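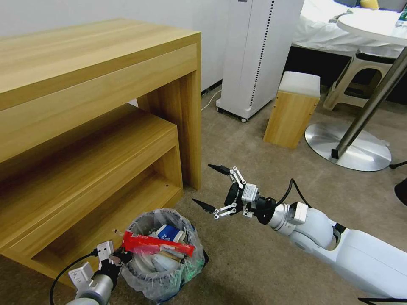

Notes on a bimanual stack: clocks, liners and a planner that lies

January 2025

The last post covered the hardware on the Tetville platform, so I will skip that and go straight to the software. Most of the month went into three problems: time alignment between the arms, depth on transparent material, and a planner that reported success for trajectories I would not want to stand next to. The first is fixed. The second is worked around. The third is half fixed, and the other half is the reason this post is long.

The test task is waste handling in a bedroom. The robot has to approach a lined bin, hold the liner with one gripper, and pick or press down whatever sticks out of the top with the other. It sounds like a toy problem and it exercises nearly everything: coordinated control, contact, clutter, soft material, and furniture close enough to matter. A bin in front of a nesting table set is a good version of it, as the tabletops overhang the space where the elbow would like to go.

Time alignment

Each arm has its own driver process, and each driver stamps joint states when the message is assembled. The head camera stamps at end of exposure. For months I treated these as the same clock because they all ran on the same machine. They did share a clock. They did not share a meaning of "now".

The symptom was a small lateral error in the projected fingertip position, present only when the arm was moving. At rest the reprojection was clean, which is why every calibration check passed. I spent two evenings redoing hand-eye calibration before plotting error against joint velocity. The plot was a straight line, and a straight line through zero is a latency.

The fix has two parts. The drivers now stamp at the time of the encoder read, which took a small patch to Dewulf, the driver layer. Then there is a buffer in front of the perception node that interpolates joint states to the image stamp and refuses to extrapolate. If the image is newer than the newest joint state, the node waits. If the wait runs over budget, the frame is dropped and counted. I would take a dropped frame over a guessed one.

The remaining offset on the camera side was 19 milliseconds. It is now a parameter in the launch file with a comment explaining how it was measured, which is more than the previous value had.

Depth on the liner

A clear plastic bag folded over a rim is close to the worst case for a depth sensor. Some pixels return the bag, some return whatever is behind it, some return nothing, and the split changes with viewpoint. Printed packaging inside the bin is easy by comparison. White plastic on white paper is in between: the depth is usable but the segmentation merges it all into one lump.

I tried the obvious things. Temporal filtering makes the holes smaller and the wrong values smoother. Inpainting gives a convincing surface in a place where there is no surface. A learned depth completion model did better on the rim and worse on everything inside it, and it added enough delay that I would have had to redo the section above.

What runs now is simpler. Perception fits a circle to the rim in the color image, intersects it with a plane at the bin's height, and treats the liner as a band around that circle with a fixed thickness. Depth inside the band is ignored. Depth inside the circle is kept and clustered, and each cluster gets a confidence from how many valid points it has and how much they move between frames. A cluster below threshold can be pushed but not grasped.

The circle fit assumes a round bin and a known height. Both assumptions are written into the config by hand, per bin. I am aware this does not generalize. It works for the bins I have, and it fails loudly when the fit residual is high, so I have stopped working on it.

The planner

Planning is done by Rollmont, our fork of a fairly ordinary sampling planner with a trajectory optimizer behind it. It plans for both arms as one system and checks collisions against a voxel map built from the head camera plus a few boxes for known furniture.

The problem first showed up as an elbow passing very close to a table corner in a trajectory marked valid. I replayed the log and the collision checker agreed with itself: at every waypoint there was clearance. Between waypoints there was not. The edge resolution was set in joint space, with one number for all joints. For a wrist joint that step is nothing. For a shoulder joint with the arm extended, the same step sweeps the far end a long way.

So the step is now bounded in workspace. For each edge, the checker computes an upper bound on the motion of any point on the arm, using link lengths and the joint deltas, and subdivides until the bound is smaller than the current clearance. Far from obstacles this takes very few checks. Near the table it takes many, and those are the ones I want to pay for.

I reran 500 logged planning queries through the old and new checkers. The old one had accepted 84 trajectories that the new one rejects. Most were grazes that the padding would have absorbed. Some were not, and I had been running this on hardware with a hand near the stop button and a general feeling that the planner was fine.

That is the fixed half. The other half is cables.

The collision model has the links, the grippers, and a padded cylinder for each wrist. It does not have the cables, which arc over the wrist on one side and loop down near the floor on the other. No planner I have used models these properly, and I do not plan to be the first. A loop that hangs free in one configuration goes tight in another, and its shape depends on how the arm got there.

For the wrist I added a capsule above the gripper mount, sized to cover the arc at its widest. It costs some reachable space for top-down grasps. For the lower loop I tried the same thing and it made the arm unable to plan near the floor at all, so that is now a soft cost in the optimizer: configurations where the loop's two attachment points are far apart, or where the midpoint would sit below a given height, are penalized. It is a heuristic with two tuned weights. Trajectories look better. I have no metric that says so.

Control near contact

While one gripper holds the liner, the arm behind it runs in impedance mode with low stiffness along the pull direction and higher stiffness elsewhere. The other arm stays in position mode until the fingertips are within a set distance of the target cluster, then switches. The switch used to produce a visible kick. The cause was the usual one: the impedance controller took its setpoint from the planner instead of from the measured pose at the moment of the switch. Any tracking error became a step input.

Now the setpoint is captured at switch time and blended toward the planned pose over a short ramp. The kick is gone. The blend makes the approach a little slower, and during the ramp the gripper is not exactly where the planner thinks it is, so the grasp trigger is held until the ramp ends.

I also learned that the liner is a poor thing to regulate force on. It stretches, slips, and then the rim starts to carry the load. Force feedback during the hold is used only as an upper limit. If it is exceeded, the hand opens and the task restarts from the approach.

Tooling

The one piece of tooling that paid for itself is Birkine, a replay tool that takes a log and reruns any single node against recorded inputs, with original timing. Every bug described here was found or confirmed in it. It began as a script for comparing two planner versions and now has a config format and a test suite, so I suppose it is a project.

Its main rule is that a node under replay cannot read the wall clock. Any call to do so raises an error. Turning that on broke more of my code than I expected, including the perception node's frame budget, which had been measuring itself against real time and passing in replay only because my workstation is fast.

Open items

Voxel clearing is too slow. When an arm moves out of view, the space it was hiding stays occupied for longer than it should, and the planner routes around an obstacle that is no longer there.

The self-filter leaves stray points near the fingertips when the gripper is wide open. I think the linkage meshes are slightly wrong in that part of the range. They were exported with the fingers closed and the open pose is computed.

The furniture boxes are placed by hand. Tables with a pedestal are modeled as a full box down to the floor, so the planner believes there is no room underneath. A post and a base plate would be more accurate, and I will do that when something needs to go there.

The Rollmont changes are on the main branch. The driver patch is still on a side branch until I have run it on the second machine.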